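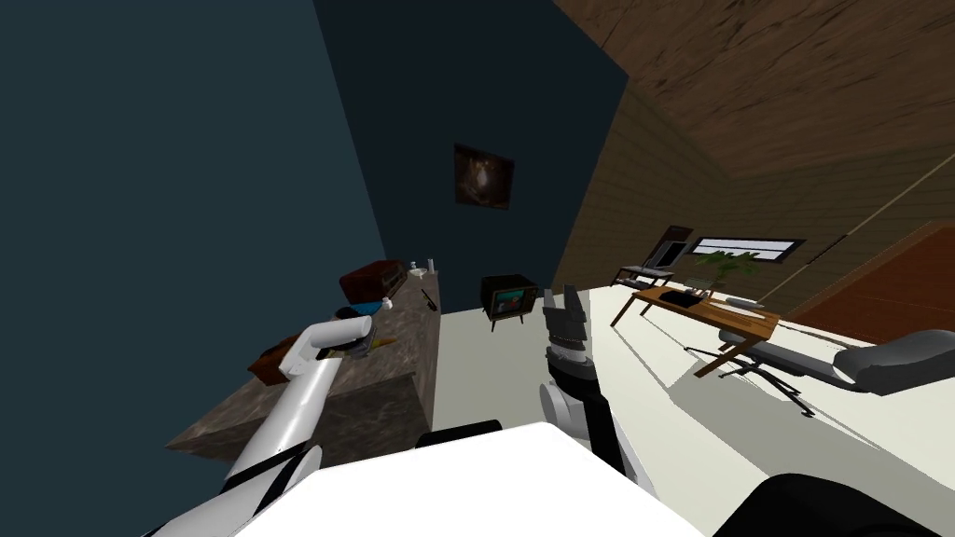
My wrists quit hurting in November so no, I don't miss it, Josiane Bodin told us before we even had our coats off. What she misses is the talking. Eight hours at a packing bench you talk, and at a screen you mostly don't.

So that was the start of the Zillilden visit. Writing this up on the train, notes are a mess, sorry for the order.

Zillilden repacks small goods for other companies. Sample kits, spare parts, returns that need to be checked and boxed again. One long building out at Temwood, next to the freight yard. Visitor parking is at the wrong end, allow ten minutes for the walk. Sign in, vest, shoe covers, then Régis Sabatier takes you around. He talks fast and walks faster. Lost two of our group at the loading dock and had to go back.

The old side first. Benches, bins on the left, cartons on the right, a lamp over each. Still running and still most of the output - 2,073 kits left the building the day before we came, 1,034 of them through the arm cells. The rest by hand. I'd expected the split to go the other way, from the way people talk about this place. Régis says odd shapes and anything in a soft bag stays with people for now, and he isn't putting a date on it.

Then the cells. There are 2 on the floor, each with a pair of arms inside a fence, and one person to each. Quieter than I expected. The person loads the bins, clears jams, and signs off the tray at the end. Ginette Masson had the near one. She has a clipboard hanging off the fence where she writes down every stop and the reason, in pencil. There's a tablet for that too. She says the tablet gives her eleven reasons to choose from and none of them is "label came off in the gripper". Engineers read the clipboard every morning apparently. Then they type it in.

Asked her about pace. Her answer: the arm doesn't speed up before lunch and it doesn't slow down after, so you can't either. On the bench you could bank a bit of time and spend it later. Now breaks are fixed and someone covers. Some like that better. She goes back and forth.

Upstairs is what I really came for. The practice room, or the Skenex room, named for the software. Four desks, big screens, blinds down. Nothing gets tried on the floor until it's been run up here, in simulated rooms, with simulated arms. I'd pictured a copy of the packing hall and some of it is. But plenty of the rooms have nothing to do with packing at all. One had a marble-looking counter with a couple of brown boxes on it, and over on the far side an old boxy TV, a desk with a keyboard, a potted plant. The white arm held something small, blue and black, just over the counter. Somebody in our group asked why you'd train a packing robot in a living room. Osvaldo Grasso answered that one. If it only ever sees your own benches it learns your benches. Move a lamp and it's lost. So they vary the walls, the surfaces, the angle, whatever's standing around in the back. He'd rather have it confused up here than down there next to Ginette.

He also said, twice, that a clean run on the screen means very little by itself. Friction is wrong, or the tape is stickier in real life. They had a week of nice results once and then the real gripper couldn't let go of a blister pack.

Here's the part I thought was worth the trip. Josiane and her sister Ludivine Bodin both came up from the benches. Neither had done anything with computers at work beyond the time clock. Training was 2 weeks, half days, rest of the day at the normal job. They steer the arms through a task by hand controller, pick it up, carry it over, set it down, and the runs get saved. Then they watch the arm's own attempts and mark where it went wrong. Ludivine is very good at this. She'll stop one before anything has happened and say it's going to tip. She's boxed so many of the things she can tell by how it's held. Osvaldo says the engineers can't do it, they need to see it fall.

I got a turn. Terrible. You have no feeling of weight, and you keep wanting to lean around to see behind the arm in front of you, which does nothing. Dropped it three times. Josiane took over and did it in a few seconds without looking like she was trying.

Pay. I asked, somebody had to. Practice room is one grade up from the bench, cell operators half a grade. Ludivine thinks cells should be the full grade as well since they're the ones standing there when it jams. Régis said that's "under discussion" and then we moved on to the tour of the compressor, which was a compressor.

Jobs. Zillilden says no layoffs on account of the cells. What I heard at lunch was a little less round - no layoffs, right, but people who left in the spring weren't replaced, and temp hiring before the holidays was a lot smaller than it used to be. Régis didn't dispute it when I put it to him. He said volume from Brunet, their biggest customer, went up and the headcount stayed flat, and without the arms they'd have had to turn the contract down. Both things can be right I guess. I'd like to hear from one of the temps.

A few other things, no order:

The floor around the cells is painted yellow and people do keep off it. Including Régis.

Gloves. Bench workers wear thin ones, practice room none, and Josiane says her hands look ten years younger.

Eyes are the new complaint. Screens all day, blinds down. They've gone to an hour and a half at a stretch and then something else, usually down to the floor to see how the real ones are behaving. Ludivine asked for the blinds to go up and was told glare. She says she'll ask again.

The bench people get to name tasks that should go to the arms next. There's a sheet by the cofee machine. Top of the list was the little screw bags. Everybody hates the screw bags. Osvaldo looked at it and sort of sighed, they're soft and they tangle and it'll be a while.

Canteen good, lentil thing with sausage, go before 12:15 because the line doubles.

If you're going in the next group, ask to see Ginette's clipboard, she'll show you if it's not busy. And ask for more time upstairs, we got forty minutes and spent fifteen of it finding chairs. Wear flat shoes. The stairs to the practice room are that open metal grating kind and my heel went straight thru.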